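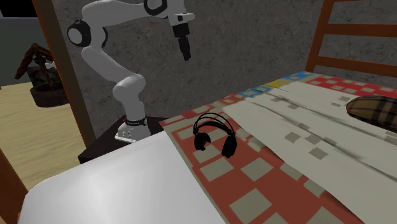 The Tresuneo Nightstand, Three Months In

Filed under: Bedroom, Small Furniture
4 min read

I bought the Tresuneo in February after my old bedside table finally lost a leg (the third repair, I gave up). It cost me $108 with shipping, which felt like a lot until I priced the Delano everybody seems to love, and then it felt like a bargain!

Mine is the very dark brown, the one that looks black until the sun gets on it. Gorgeous color. It also shows every speck of dust by lunchtime, so if you hate wiping things down, get the lighter one.

Putting it together took me roughly 2 hours, and I blame the instructions for most of that. Step 9 shows the drawer runners upside down. I put them in that way, took them out, swore a bit, and put them back the right way up. The screws are decent and I had one left over, which I'm choosing not to think about.

Height is where I'd tell you to measure first. My mattress is a Sulla, the thick kind, and the top comes out a little lower than I'd like – I have to reach down for my water glass. With my old thinner mattress it would have been perfect.

The drawer slides nicely and holds 11 paperbacks plus my glasses case. No wobble so far, even with the heavy Kinyua lamp on it, and that lamp made the old table sway like a boat.

Would I buy it again? Yep, in the lighter color.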